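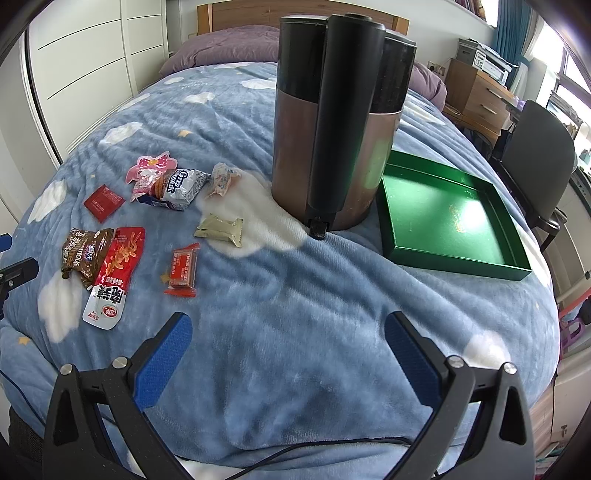

A hand-held gripper with blue textured finger pads, over a blanket with snack packets, a green tray and a tall appliance.

Pad creep is a fault in two-finger grippers where the soft pad on the inside of a finger slowly shifts on its backing while the tool is being used. I've also heard it called pad walk, and the Sirkesska manual calls it "liner displacement," but everybody I've worked with says creep, so that's the name I'm using for this entry (last revised 2020-01-23).

Cause

Squeezing alone doesn't do much. The trouble comes from dragging, when the fingers close on something flat and slippery, like a foil snack packet, and pull it sideways before they have a good hold. Each pull puts a little shear on the glue line. Soft bedding makes it worse, in my experience, because people push the fingertips down into the blanket to get under the packet and the fabric grabs the bottom edge of the pad!

Old glue creeps sooner than fresh glue. So does glue put on over finger grease, which I learned the annoying way with my first set.

Signs

The early sign is a packet that twists as it's lifted. Later on you'll see a thin strip of bare finger along one edge of the pad, and the two pads stop meeting squarely. Heavy, boxy things may still pick up fine at this stage (they forgive a lot), and that's why the fault gets missed. I'd test with a small wrapped candy if you have one.

The Bristum fault

The case most people bring up is the one at Bristum, in January, during the Tedance household pickup trials. A batch of 40 finger sets went out with pads that hadn't been left to cure long enough. By the time anyone pulled the tools for a check, 19 sets had crept, and the worst had gone roughly 900 grasps without an inspection. One pad came off completely and the bare finger tore a bag of chips open. No one was hurt, but the recorded grips from those tools had to be gone through again, and I can tell you that was a long, crumby week.

Safety

A crept pad leaves a hard edge exposed, and that edge can pinch skin or scratch glossy surfaces. Keep the tool away from anything hot or plugged in until both pads are sound. Don't press a loose pad back on with your thumb while the fingers can still close, please!

Repair

Peel the pad, clean the finger down to the bare face, and glue on a new one. Pylypenko pads come with a paper template that helps with lining up. I now check mine every 210 grasps and mark the pad edge with a pen line, so any movement shows up right away.

See also: finger hinge play; cable snag; slip detection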